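Fallo de inserción de Prirnex

Tiempo de lectura: 4 min

Se conoce como fallo de inserción de Prirnex a una serie de errores registrados en una célula robotizada de montaje y desmontaje de ordenadores de sobremesa, operada por la empresa Rultach en su nave de Prirnex. El fallo consistía en una desviación progresiva entre la posición que el controlador atribuía a la pinza y la posición real de los dedos respecto a la caja del equipo. Causó daños en zócalos y placas base y obligó a detener la línea en diciembre. No hubo heridos.

Antecedentes

Rultach se dedica al reacondicionamiento de equipos de oficina. La célula de Prirnex se instaló para automatizar la reposición de procesadores, discos duros y tarjetas de expansión en torres abiertas, tarea que hasta entonces se hacía a mano. El programa de control, llamado Stavo, fue desarrollado por la propia empresa. Las trayectorias se enseñaban una sola vez por modelo de caja y se repetían después sin corrección visual.

En el puesto de trabajo, la torre se coloca tumbada sobre una mesa de aluminio ranurado, con el interior hacia arriba. Las piezas que deben montarse esperan a la izquierda, en un soporte de plástico gris que fija su orientación: el disco y la tarjeta de pie, el procesador tendido en un hueco rebajado. La pinza, de dos dedos negros, baja desde arriba y tiene que entrar en la caja sin tocar las paredes.

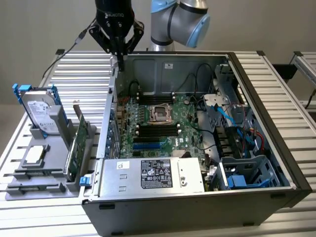
Descripción del fallo

La primera anomalía se detectó en el ciclo 666 de la campaña, cuando un procesador quedó apoyado sobre el borde del zócalo. El sistema no emitió ninguna alarma. La supervisión de fuerza de Stavo solo actuaba por encima de un umbral de 50 newtons, y el contacto se produjo por debajo de ese valor. El operario de turno retiró la pieza, comprobó los contactos y reanudó la marcha. La incidencia se anotó como pieza mal colocada en el soporte.

En los ciclos siguientes aparecieron roces de los dedos con la pared de la caja y contactos doblados en varios zócalos. El error no era constante: crecía a lo largo del turno y desaparecía en parte tras cada reinicio, cuando el robot volvía a buscar su referencia. Este comportamiento retrasó el diagnóstico, ya que las comprobaciones se hacían casi siempre con el equipo recién encendido.

La parada se ordenó en el ciclo 1006, después de que la pinza presionara contra el canto de una torre y la desplazara sobre la mesa. El brazo se detuvo por sobrecarga de un eje. En total se dieron de baja 41 placas base.

Causas

La revisión interna, dirigida por la ingeniera Shayne Cosgrove, atribuyó el fallo a dos causas combinadas. La principal fue el aflojamiento de los tornillos de la brida entre la muñeca y la pinza, montados sin fijador de roscas. La secundaria fue un defecto de Stavo, que aplicaba la compensación térmica del brazo dos veces cuando se cambiaba de modelo de caja sin reiniciar el controlador.

El informe señaló además que el umbral de fuerza procedía de una aplicación anterior de paletizado y no se había revisado para trabajar con componentes electrónicos.

Medidas adoptadas

La célula volvió al servicio tras la sustitución de la brida y la corrección del programa. Se añadió una verificación de posición contra un punto fijo de la mesa al comienzo de cada lote, y el umbral de fuerza se redujo en las operaciones de inserción. También se modificó el registro de incidencias: una pieza mal asentada exige desde entonces revisar la pinza antes de continuar.

Cuestiones de seguridad

Durante la revisión se comprobó que los operarios abrían el cerramiento para retirar piezas con el robot en pausa y los servomotores alimentados. Aunque esta práctica no tuvo relación con el fallo, Rultach cambió el enclavamiento de la puerta, que ahora corta la alimentación de los ejes al abrirse.

Véase también

Calibración de robots
Efector final
Parada de emergencia

Compartido 50 veces · 0 comentarios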